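Fleece blankets in the same load as clothes?
Asked by Haiyan Yu
7/14/19

My daughter's fleece blanket goes in with everything else on wash day and I end up with one giant mound on the bed. Do you all wash fleece separately? And is there a trick to folding it so it fits on a shelf? Mine slides off every time.

3 replies

Cuiping Jiang
Separate, always. Fleece sheds on dark stuff.

Kaiwen Kong
Oh I love this topic! I do all our fleece together on cold, gentle, with half the usual soap and no softener (softener makes it go flat). Then low heat for 20 minutes and it comes out so puffy you'll want to sit down in it!

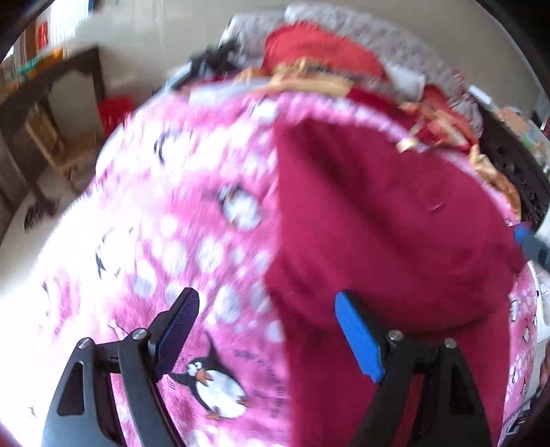
Sorting the pile is the fun part, and I start with whatever is biggest. Once the blanket is out, the rest looks like so much less! Ours is the pink one with the penguins, and I pull anything dark red off it first, like that crimson piece lying on top, and give it a wash of its own until I'm sure the color stays put. Fuzzy knits get their own stack too, the gray one goes flat on a rack. For the shelf, fold the blanket in half the long way 2 times, then roll it from one end as tight as you can and tuck the loose corner into the roll. It stays! I've done it like this since April and haven't had one slide off yet.

Haiyan Yu
Rolling!! I never thought of that. Trying it tonight, thank you both.

Jingyi Xiong
I just throw it all in together on warm and it's been ok so far. Maybe check the tag though.

Was this helpful? 27 people said yes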